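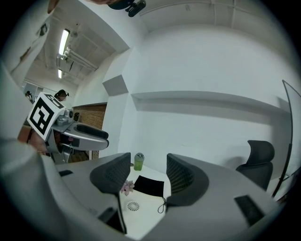 Leif Fagerlund 一早回了信，说上回那锅胶他觉得熬过头了，颜色深不要紧，要紧的是抹开以后发脆，刷到书脊上一弯就裂，他劝我把火再降一点，宁可多等半个钟头。我把他的话抄在这一页的最上头，免得过两天又忘了。他讲得有道理，我自己也疑心是温度的问题，只是当时手边忙着压书，锅在后头咕嘟了多久，心里没数。

首页 工作笔记 纸与胶 修复记录 旧文 联系

六月 下午三点 记：修书间

接着说这本地方志。书是从 Clumville 的旧书铺里收来的，一共 347 页，布面，书脊已经和书芯分了家，只靠前面一张衬页连着。翻开有一股旧柜子的味道，我倒挺喜欢的，晾了两天淡了不少。书角磨得圆圆的，看得出从前是有人常翻的，第 70 页前后还夹过东西，留下一道浅黄的印子，大概是干花或者车票，现在已经没有了。这种印子我一向不去动它，洗也洗不干净，反而伤纸。

上午先拆书脊。旧胶是动物胶，硬得像糖壳，干刮是刮不动的，硬来会把折口的纸一起带下来。老办法，调一点稠稠的甲基纤维素，厚厚抹一层，上面盖一条塑料膜，等着。等的时候喝了杯茶，把上个月的纸样整理了一下，再回来看，胶已经软成一层棕色的泥，用骨刀顺着书脊的方向轻轻一推就下来了。中间有两处推得急了，起了毛，记在这里，下一本千万慢一点。一共抹了三遍才算干净，最后一遍几乎没带下什么东西，棉签擦过去只有一点淡淡的黄。

书帖的情况比我想的好。缝线断的地方都集中在头尾，中间几帖还很结实，我舍不得全拆，打算只把松的几帖补缝上，再借一借旁边的线。最外面那一帖折口裂得厉害，得先用薄的楮皮纸托一下。纸我试了两种，一种是 Tshabalala 那边寄来的，纤维长，撕出来的毛边漂亮极了，贴上去几乎看不见；另一种是抽屉里的存货，稍微厚一点，拿在手里更有把握，可是托完折口会鼓，合上以后书脊那边就显得胖。想来想去还是用前一种。撕纸的时候先用水笔画一道线再拉，这个大家都会，我只提醒一句，水别多，多了毛边会缩成一团。

浆糊是小麦淀粉的，昨天煮好放在冷藏里，今天过了两遍筛。过筛这件事我从前嫌麻烦，常常只过一遍，结果总有小疙瘩贴在纸底下，干了以后摸得出来，在侧光下尤其难看。现在老老实实过两遍，再兑水，兑到刷子提起来能慢慢往下滴就好了。托完的书帖夹在无纺布和吸水纸之间，上头压了玻璃板和铁块，吸水纸要记得换，头一个钟头换两次，晚上走之前再换一次。
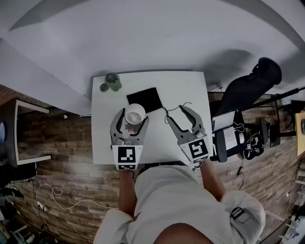 书脊的衬布到底用不用新的？用新的，旧的那块已经一扯就碎，只剪一小片夹进档案袋里留着。

新衬布我裁的是细平布，两边各留出一指宽，好往封面板里头塞。Adico 的那卷布浆得有点硬，裁起来很爽快，可是贴在圆脊上不服帖，我先过了一遍温水，晾干再熨平，手感就软下来了。布纹一定要顺着书脊的长向，去年有一本我裁反了，书一打开就往一边歪，后来只好返工，白白搭进去一个下午，想起来还心疼。

封面板倒没有大毛病，四个角软了，用稀浆糊渗进去，夹住，明天应该就硬了。封面的布掉色，原来大约是墨绿的，书脊那一条晒成了灰黄。要不要染一条新布来配，我和 Leif 意见不太一样，他主张配得近一点，看着舒服；我宁可让补的地方比原来浅半个色，内行一眼看得出，外行也不觉得刺眼。这件事先不定，等染几条小样摆在一起再说。染料还是丙烯兑水，薄薄地上，干了再上，不要图快。

胶的事补两笔。今天照 Leif 的意思重新泡了一小罐，胶粒 200 克，冷水没过，泡到粒子鼓起来、掐下去没有硬芯才开始隔水加热，火调到最小，全程看着温度计，一冒小泡就端下来。刷在废纸条上弯了弯，没有裂，比上回好得多，不过要隔一夜再弯一次才算数。纸条贴在这一页背面，用铅笔写了“小火”两个字，旁边那条颜色深的是上一锅的，留着作比较。

还有一件小事，Londivden 的那批中性卡纸到了，放在靠墙的架子最下层，包装还没拆，谁先用谁拆，拆了请把剩下的平放回去，上回竖着放，边上弯了一溜，拿来做函套怎么都不平。

明天要做的：换吸水纸；看胶条；补缝头尾几帖，线用细的那种麻线，先过蜡；如果书脊干透了就刷第一层薄胶，捶一点点圆，轻着来，这本书的纸已经不年轻了。衬页上有前人用铅笔写的一行字，很淡，像是一个地名后面跟着年份，我看了半天也没认全，橡皮一概不许碰那一页。要是天还这么潮，就把压书的时间再拖一天，封面晚些上也没关系。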